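**Newspaper wrappers of Custevville** are items of postal stationery issued for sending newspapers and other printed matter at a reduced rate. Each is a strip of thin paper with a printed stamp, gummed at one end, meant to be rolled or folded round a paper and stuck down. They were sold at post offices in Custevville and in its dependent town of Ballton, and they remained on sale until the printed matter rate was merged with the letter rate.

## Printing

All the wrappers were printed by Hirose, a firm that also produced the colony's revenue stamps. The first printing used buff paper without a watermark. A second printing, ordered in July of the following year, is on a whiter paper with widely spaced laid lines, and the stamp is in a duller green. Collectors usually list the two as separate types, although the dies are the same.

The instruction text above the stamp exists in two settings. In the earlier one the first line ends with the word "only", and in the later one that word has dropped to the second line. Ballton seems to have received few of the later setting, and used examples with its datestamp are scarce.

The gum is brownish and brittle. Wrappers kept in damp conditions are often found stuck to themselves, and soaking them apart tends to make the green ink run.

## Rates

The basic wrapper was sold at its face value plus a small charge for the paper, which was dropped when they were bought in bundles of 40. Publishers could buy sheets before cutting, in lots of 400, and apply their own address labels. Heavier papers needed an extra adhesive stamp, normally placed to the left of the printed one. Foreign mail took a higher rate and was handled only at the main office.
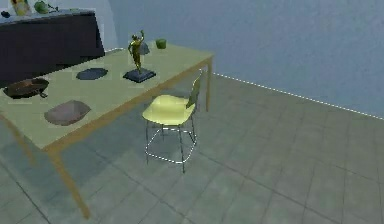

Vendoreo, writing in a collectors' newsletter, objected that the uncut sheets were never sold to the public at all, and that the few in private hands must have come from the printer's waste. The catalogues have not followed this view. They point to a sheet bearing the Custevville cashier's mark, though the mark itself has been questioned.

## Use and survival

Most wrappers were torn open and thrown away, so used examples are harder to find than unused ones. Complete wrappers with a readable datestamp sell for several times the price of cut-out stamps, which were once collected in squares and are now of little interest. Wrappers sent between Custevville and Ballton are the commonest kind. Those addressed abroad are rare, and only 5 have been recorded with an added stamp.

Many unused wrappers come from a single remainder of 1148 pieces, sold after the stationery was withdrawn. These can be recognised by a pencilled tick on the back - usually at the lower right corner - and are nearly all of the second printing.

## Forgeries

The printed stamp is not known to have been forged. False datestamps do exist, mostly of Ballton, applied to remainders. The lettering is too thin and the inner circle is complete, where the genuine one has a break below the date.

*Last revised 2023-12-14*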